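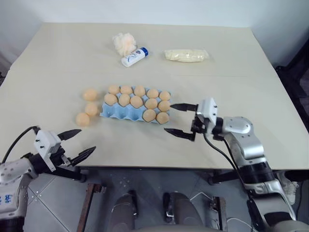
Egg handling task, two-arm station, with three eggs outside the carton.

Progress report, June
Work package 3: Handling rules for fragile goods
Prepared for the Stilness program office by Edgars Pētersons, Celtberg

1. Status

The draft rule set for fragile-goods tasks is complete and has been in daily use at the Celtberg site since the last report. Of the 11 rules in the draft, six are considered stable, three have been reworded after operator comments, and two remain open. Spending is within plan. No change to the end date is requested.

2. Work carried out

The egg task was selected as the reference task for this work package. The carton is light blue molded material with cupped pockets, and the arms work from both sides of it. Other household items stay on the far part of the table during the task. The draft permits this on condition that they are left clear of both grippers and of the carton.

The log now holds 2156 episodes. Each entry records the operator, the start state of the carton, any contact between gripper and table, and any egg rejected at inspection. Entries made before the reworded rules came into force are kept under a separate version tag and are not pooled with later ones.

The three reworded rules read as follows.

Rule 4. Both grippers are to be open before either arm enters the work area over the table. The earlier text said "released", which operators read in two different ways.

Rule 7. An egg outside the carton is part of the start state and is recorded as such. It is not to be moved by hand once the episode has begun.

Rule 9. A person may stand beside the table during an episode but keeps hands and sleeves outside the reach of both arms. Reaching in requires a stop first - a pause is not sufficient.

3. Open points

Rule 5 (cable routing). Cozma has asked that the wrist cable be given a fixed minimum slack at full reach. We agree in principle. The value depends on arm posture, and measurements have been taken for the right arm only. The left arm will follow.

Rule 11 (broken eggs). The draft requires the episode to be ended, the table cleaned, and the gripper fingers wiped and inspected before restart. Javolska considers the inspection step too long for routine use and has proposed a short check with a full inspection at the end of the shift. We have no objection to a trial, provided that both variants are logged separately.

4. Deviations from plan

The review by a second site was due in this period and has been moved to the next one. Javolska could not release an operator with the required training. The review needs two sessions and does not hold up any other task.

The shift checklist was issued one revision late. Sheets filled in under the old revision remain valid, except for the gripper line, which has to be repeated.

5. Next period

- Close Rule 5 with measured values for both arms.
- Run the Rule 11 trial and report on both variants.
- Complete the second-site review.
- Issue the rule set as version 6, with the change list attached.

A decision is requested from the program office on whether the rule set is to be released to all partners at version 6 or held until the work package closes. Celtberg recommends release at version 6.

Related items
Work package 3: Operator training record, revision 3
Rule set for fragile goods, change list
Cozma: Note on wrist cable slack
Javolska: Proposal for short gripper check
Stilness: Reporting template for partners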